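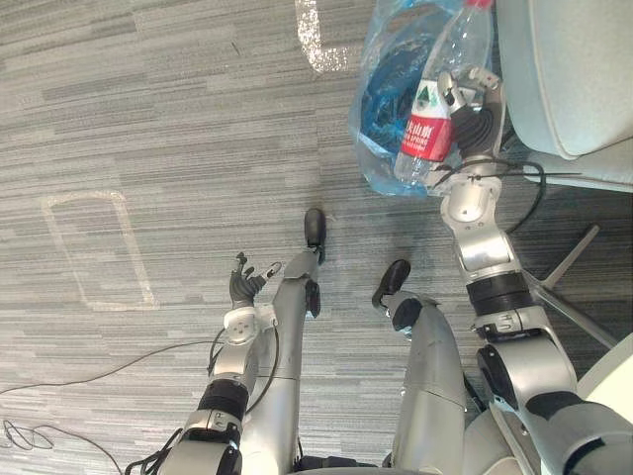 1. Floor pickup and bagging

Work on floor pickup continued through July on the carpeted test area. The task is the one agreed in the proposal: take light items left on the floor, mostly drink bottles and small pieces of clothing, and get each one into the right bag. The humanoid does this standing, with its head camera looking down past its own hands and feet.

We ran 396 attempts. Clear plastic bottles remain the hardest item on the list. The label helps the vision software a good deal, and a bottle that has lost its label is often missed against a striped carpet. Once the fingers close around the middle of a bottle the grip is usually good. Most failures come later, when the arm has to turn the bottle toward the bag opening.

Thin plastic bags are the second problem. They fold over and slide when touched, and the software was trained mainly on rigid bins. Ingeborg Kasten has rewritten the part that looks for the opening, and the new version goes on the robot next month. Until then we are counting a drop beside the bag as a failure, even when a person would say the job was close enough.

2. Speed

A bottle pickup takes around 30 seconds from first sight to release. A person does it in 2. We don't expect to close that gap in this funding period and would ask that it not be used as the main measure. The stores in the Stinirby trial have told us they care more about whether the floor is clear in the morning than how long it took overnight.

3. Shop-floor work

The Narnik shelf-facing software was moved over from the wheeled base in the second half of the month. It runs, but the arm reach is different and the lower shelves need new settings. No results to report yet. Droltero has agreed to lend us a full bay of shelving so that we can stop using the short one.

4. Where this leaves the main question

For single items on an open floor, with someone within reach of the stop button, the machine can do the chore slowly. It can't yet do a whole room. Clutter under chairs and tables is still outside what we attempt, and soft items are dropped too often.

5. Spending and requests

We are within budget except for finger parts, which are wearing faster than planned. We request 700 euros for a second set from Rothe. The order should go in by Wednesday to avoid a gap in testing.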